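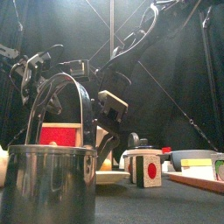 Plimari two-arm recording kit – review after 587 demos

Short version: good kit, annoying software, buy the spare finger pads. 4 out of 5.

Long version. We bought this to collect teleop demos for tabletop pick and place. Kitchen stuff mixed with toys and blocks, lots of clutter on purpose. Came in two crates. Arms, grippers, leader handles, cameras, the Jovach recorder license. Setup took us most of a day, and half of that was cables.

What we record: one small task per episode. Ball onto the plate. Yellow block off the white block. Move the teapot without losing the lid (hard!). Reshuffle everything, go again. An average episode is 29 seconds once you know what your doing. Mine were double that the first week.

The good

Leader handles are light. Really light. I can go a couple of hours before my wrists complain, on our old Akolgo set it was maybe half that. Lag is low enough that I stopped thinking about it.

Grippers are fine on small things. Long thin fingers, so you can get down next to a big pot and grab a ball sitting near it. The beige pads hold blocks nicely. Two arms in a small space is tight but doable, you learn to park one out of the way.

Recorder marks start and stop with a foot pedal. Love the pedal. Should be on every kit.

The not so good

Shiny stuff. We have a big stainless pot in the object set and it throws highlights all over the wrist cameras. Auto exposure hunts every time a gripper swings past it. You can lock exposure but the setting is buried three menus down and resets on reboot. Why. We keep the pot in because real kitchens have pots, but budget time for fiddling.

Round handles are a pain. Flat pads on a curved handle, it slips and rotates. Got there in the end by grabbing lower and going slow. Those demos look hesitant and I'm not sure I want a policy learning that from me.

Pads wear. Ours started peeling at the corners and I had to reglue. Order extras with the kit, shipping later is slow.

Export is the worst part. No way to tag a failed episode while recording, you have to go back through the list afterwards. Yaowalak Sukprasert wrote us a little script that catches the obvious ones (gripper never closed, episode under 8 seconds) and that saved me. Still had to watch the rest. If you drop and regrab, decide early if thats a fail or a recovery and write it down. We changed our minds partway and had to relabel a pile of them.

Tips if you buy it

Dark backdrop and a dull table. Worth doing before anything else.
Swap operators. My demos all approach from the right, didn't notice until I plotted them.
Don't tidy the table between episodes. Move things to odd spots, stack them, hide something behind something taller.
Back up daily. The recorder filled its disk once and just stopped, no beep, nothing.

Compared to the Enside kit: Enside has nicer software and in-session tagging, but heavier handles and I hated them. For long days I'd still take Plimari.

Would I buy again? Yes. Goal is 1088 demos and we're past the halfway mark. Will update if the pads give out again.

Posted 7/16/18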